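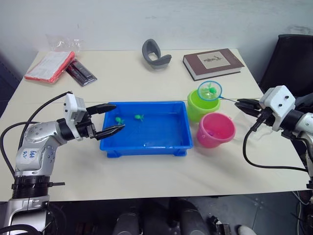
The Feson tray, buckets and scoop net on the tabletop.

Feson Scoop and Sort water play set goes on sale to nurseries and schools

Dravville, 25/05/2022 — Toy maker Feson has released Scoop and Sort, a table-top set for early years settings built on a single shallow tray, a pair of buckets and a hand net. Orders are open now through the distributor Enora, with deliveries to nurseries, childminders and infant schools starting before the end of May.

The set is intended for children who are learning to use one hand to steady and the other to lift. A child picks up a toy fish from the tray with the net, moves it across the rim and tips it into a bucket. The fish come in green and pink, and the buckets are lime green and pink, so the same equipment can be used for free scooping or for matching by colour.

The tray is rectangular, moulded in blue plastic, with raised walls and a wide flat rim. It stands on short feet. The feet lift the base clear of the table, which lets an adult get their fingers under the rim when the tray has to be carried to a sink. The inner surface is smooth and has no ribs or corners that hold grit.

Feson recommends a shallow layer of water only. The set can also be used dry, and the supplied activity card starts with dry work before any water is added. The card has 5 activities, printed on one side, with the matching list of parts on the other.

The net has a round blue hoop, a fine mesh and a thin handle. Fish should be scooped from the side. Pressing the hoop flat against the tray floor strains the joint between hoop and handle, and this is the most common cause of damage reported during trials of the earlier version. Replacement nets are sold singly.

Table layout

A standard classroom table is suitable. Two tables may be pushed together where more depth is needed, with the tray kept to the middle and books and paper moved to the back. The buckets should stand to one side of the tray, close to the rim, on the side of the child's scooping hand. Left-handed children will need the buckets moved across.

The activity card suggests beginning with a small number of toys, well spaced, and placing one under or inside a clear container as a variation. The child then has to see the toy, work out how to reach it and decide whether to lift the container or go round it. Settings that already own clear lids or cups can use those. 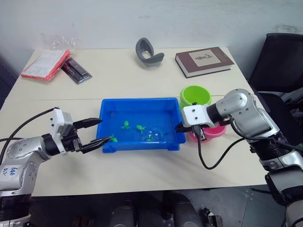 Trials in Dravville

The set was tried over one term at 4 nurseries in Dravville, under an arrangement between Feson and the design office Tkachenko, which drew up the tray and the net. Staff logged 967 sessions. Most sessions lasted 10 minutes or less, and the logs were used to settle the depth of the tray walls and the length of the net handle.

Two changes followed. The handle was made thinner to suit a finger grip, and the bucket rims were flared so that a net can rest on the opening while the fish is tipped out. Neither change affects the price of the set.

Staff also asked for guidance on filling. The card now advises that water is poured from a jug once the tray is in its final position — a filled tray should not be slid along a table. The jug is not part of the set. A clear one is preferred, so that children can see the level fall as they pour, and it can stay on the table afterwards for emptying the buckets. 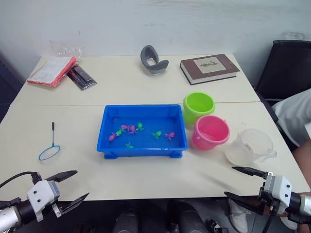 Where colour matching is the aim, equal numbers of pink and green fish should go into the tray and be spread over the floor, so that a child has to choose between neighbours. Mixed clusters are harder than single fish and should be left until the net is under good control. Once all the fish are out, the buckets are tipped back into the tray and the activity starts again.

Care and storage

All parts should be rinsed in clean water after use and left to drain before storing. The net should be hung or laid flat, with nothing resting on the mesh. Buckets should not be stacked while damp. The fish are small parts and the set must be used with an adult present at all times, with or without water.

Supply

Scoop and Sort is supplied by Enora as a complete set. Trays, buckets, nets and fish are also available as separate spares. Trade accounts may order from the current early years price list. Product sheets and the activity card can be requested from the Enora sales desk in Dravville.

Ends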